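Search this site Enter keywords Go

Postpartum Doula Trainees Wanted, Spring Group

Boonchu Family Support is taking applications for its next group of postpartum doula trainees. We have room for 5 people. The training is part-time and starts in February. Trainees shadow a working doula on home visits, help with feeding and newborn care, and learn how to write up a visit.

You do not need a medical background. You do need to be 21 or older, have your own way of getting to visits, and pass a background check.

14 shares
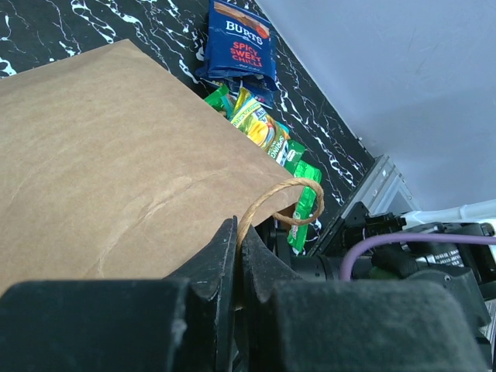 Is the training paid?
Trainees get an hourly wage for home visits. Classroom time is unpaid, but there is no tuition.

Classes meet at our Avard Street office from 6 p.m. to 9 p.m. The full course is 146 hours, and 32 of those are classroom hours. The rest are home visits, mostly on weekday mornings.
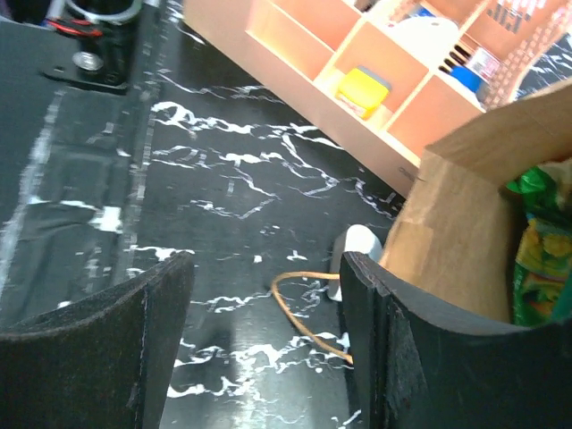
Do I have to have children of my own?
Parents and non-parents are both welcome. We look for patience and steady attendance.

Spanish or Thai speakers are especially encouraged to apply. Please tell us if you can take overnight visits.
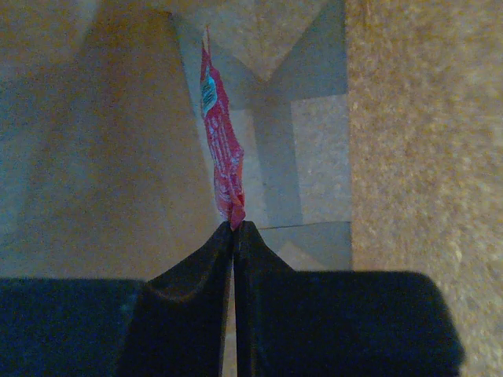

Posted by Nantana Intarasuk, Training Coordinator

I read every application myself and will call you to set up an interview. Interviews take place at the office and last under an hour. We ask for two references, and one should be from someone who has worked with you. Family members can't be references.

After the course, trainees who finish all their hours may apply for staff positions in the Avard and Hidon service areas.

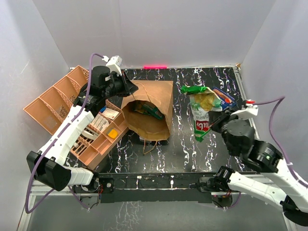
How to Apply

Pick up a form at the front desk or ask us to mail you one. Return it with your references and a short letter on why you want to work with new families. Forms left after 4 p.m. are logged the next business day.

3 comments

Apinya Inthanon
Can I apply if I'm already certified in infant CPR, or do I have to take it again?

Nantana Intarasuk
Apinya, bring your card to the interview. If it's current you can skip that class.

Lertchai Panyasiri
Are men accepted? I've done home care for years and would like to apply.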